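Collecting sim demos for the kitchen counter tasks

Last updated 02/02/2025

Quick version of how we gather examples in the simulated kitchen. Wrote this up because the August notes are out of date and half the settings moved. Assumes you've got Plikis installed and can log in to the Fitzsimmons share.

What you need

Plikis, current build. A controller, either the Idex one or plain keyboard (keyboard is slower, fine for testing). 40 GB free on the local drive. Don't record straight to the share, it drops frames.

Step 1. Pick a task

Open the task list and choose one. Start with the sink and counter set, it's the easiest to learn on. Read the instruction line out loud before you start. Sounds silly, but you'll catch the ones that could mean two things. If it could mean two things, flag it and go to the next one.

Step 2. Set the seed

Every seed gives a different layout. Seeds run from 1 to 272. Don't pick favourites. Use the next one on the sheet, mark it as yours, go. If two people record the same seed we have to throw one out.

Step 3. Do a dry run

Recorder off. Go through the motion once, slowly. Learn where the counter edges are. Collisions with the tap are the usual reason a demo gets binned, so go up first, then across, then down.

Step 4. Record

Hit record, wait a beat, then move. Keep it under 90 seconds. Smooth beats fast. If you fumble a grasp but recover, keep it, the model needs to see recoveries. If you drop something on the floor, stop and discard.

Don't pause mid-reach to think. Long pauses get learned too and then the policy just sits their.

Step 5. Check the first frame

Before saving, open frame 0 and compare it to the instruction. Every object named in the line has to be in view, even if only partly. On a sink layout like this one you'd want the red ball at the basin, the plate over on the left and the bowl on the right with the brown stick across it. Lime is only just in, bottom right corner, so if the task line mentions it, add the tag "partial".
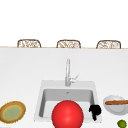
Step 6. Label and save

File name is task, seed, your initials, take number. No spaces. Fill in the outcome box: success, recovered or fail. Fails are worth keeping in there own folder, don't delete them.

Step 7. Upload

Do it in batches of 13, which is what the Tradex converter handles without choking. Check the log after. Any red lines, re-run that batch only.

Common problems

Controller drifts: unplug, replug, recalibrate.
Objects jitter at start: let the physics settle, then reset the timer.
Colour looks washed out: wrong render preset, switch to default.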